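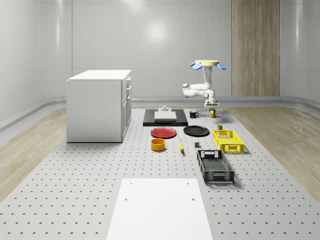

**dunmore_k** replied:
I'd want to see the contract before paying Windus a cent. They quoted my sister $900 to clear a two-car garage, then added a "sorting fee" on the day.

**boxes_in_hall:** It was in the quote, wasn't it? Mine was. Page two.

**dunmore_k:** Page two in gray type, sure.

**tidy_ish:** I used Grorum last November. $200 for a half day, and they left the paint cans behind. Cheap, but you do the dump run yourself.

**boxes_in_hall:** Their site says 3,857 homes cleared. Who checks that?

**tidy_ish:** No idea. I don't hire on numbers like that anyway.
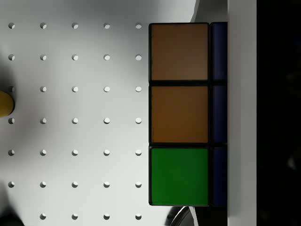 **marlo313:** Does Windus take old mattresses?
**boxes_in_hall:** Only if you list them when you book - they turned mine away at the door.

**dunmore_k:** So you pay $900 and still own a mattress.

**boxes_in_hall:** One mattress. The rest of the garage was done by lunch, and I'd had that stuff since we lived in Skeltska. I'd pay it again.

**dunmore_k:** I wouldn't. Renaud rents a dumpster by the week and doesn't care what order you fill it in.

**marlo313:** Do they need a permit for the street?

**dunmore_k:** Mine sat in the driveway, so I never asked. Call the city first.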